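Still Not Sold on "72 Percent From Simulation Alone"

November 19, 2024

I said back in March that I would stop writing about sim-to-real grasping papers, and I lasted longer than I expected. Then the Stuvon report landed in my inbox from three different people, each with a subject line along the lines of "thoughts?" So, thoughts.

The claim, if you haven't read it: train a grasping policy entirely on rendered trays of odd-shaped parts, never show it a real camera image, and it will pick real parts out of a real tray 72 percent of the time on the first try. The method is a fairly standard imitation setup. A planner that knows the exact pose of every part generates the grasps, and a network that sees only the wrist view learns to copy them. The new piece is what they call contact reweighting, where the training frames close to finger contact count for more in the loss than the long boring approach.

I like that idea. I've wasted plenty of GPU time on networks that got very good at moving through empty air and then fell apart in the last inch. What I don't like is how much the report hangs on it.

Where the number comes from

The 72 is an average over two part families, brackets and hooks. The brackets do very well. The hooks do not, and you have to go to the appendix to find that out. An average of one easy thing and one hard thing tells me how the authors mixed their test set and very little else.

Then there's the baseline. The comparison policy was trained on the same nearly 1,000 episodes, but with the lighting held fixed, while the reweighted one got varied lighting. That's two changes at once. Maybe the contact trick is doing the work. Maybe the lights are. The report doesn't run the other two combinations, and for a project this size that is an afternoon of compute.

My own attempt

I rebuilt the hook half of the setup on my machine at home, using the Sanerbridge simulator and the Lemdale part meshes (both free, both badly documented). My renders are plainer than theirs. One part per tray, no clutter, no second object to bump into. If reweighting helps anywhere, I figured it should help in a case this simple.

It helped a little. The fingers come in straighter and the policy dithers less over the part. But it still has trouble choosing where on the curve to close, and the loss barely notices, as any point along a thin arc looks fine to a network that was scored on matching poses. Whether the thing swings when you lift it is a separate question, and the training never asks it.

The wrist view is also kinder than anything I've had off a real camera – clean edges, soft shadows, a glossy tray wall that never blows out to white. The white hook sits against all that red with the two gray fingers on either side of its stem, and a policy could learn plenty from the color contrast alone.
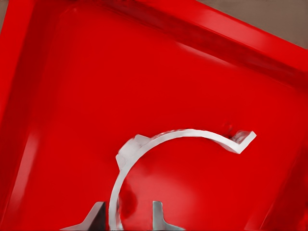 What would change my mind

Run the four-way comparison. Report hooks and brackets separately, up front. Put a white part in a white tray and tell me what happens, even if it's ugly. I'd also take a test on the Yu set, where the parts are thin and the trays are scuffed, though I understand why people avoid it.

Until then I'm filing contact reweighting under "probably useful, size unknown." I've left it switched on in my own training code. Next up is a gray-on-gray version of the hook tray, once I work out why Sanerbridge keeps forgetting my material settings between runs.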